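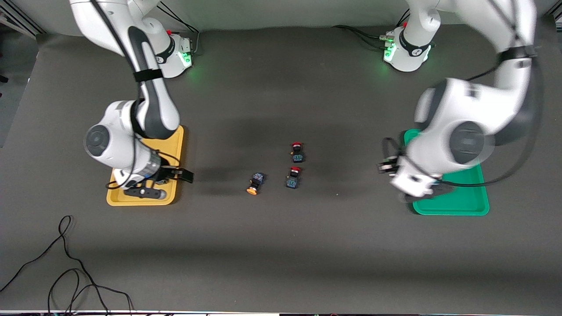 Two arms over the gray mat.

I spent most of February sorting the capacitor drawers, and I'm still not finished. The ceramics were easy. The electrolytics took longer than everything else put together.

A lot of them came in a mixed bag from Durkik that I bought years ago and never opened. The label said 3000 pieces. I didn't check. Most were small values I use all the time, but the bigger ones had been sitting so long that I didn't want to solder them into anything without testing first.

My method is simple. I bring each one up slowly on the bench supply through a resistor, leave it at rated voltage for a while, then read the leakage. Anything that won't settle goes in the trash. Out of 137 tested so far, 19 failed, nearly all of them the same brown-sleeved type.

I also bought a cheap ESR meter from Apaza. It reads a little high on the low end – short the leads and zero it before each batch and it's fine. 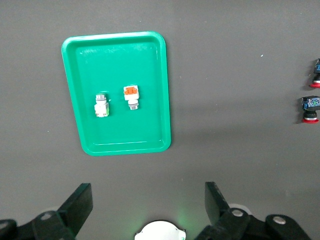 Drawers and labels

I went with the Cornidham cabinets, the shallow ones. The drawers come with 2 dividers each and I wish they came with more. Values go left to right, voltage front to back. Axial parts get their own row at the bottom because the leads catch on everything.

Film capacitors are next. I need more labels before I start, and the shop in Vutville is out until next month.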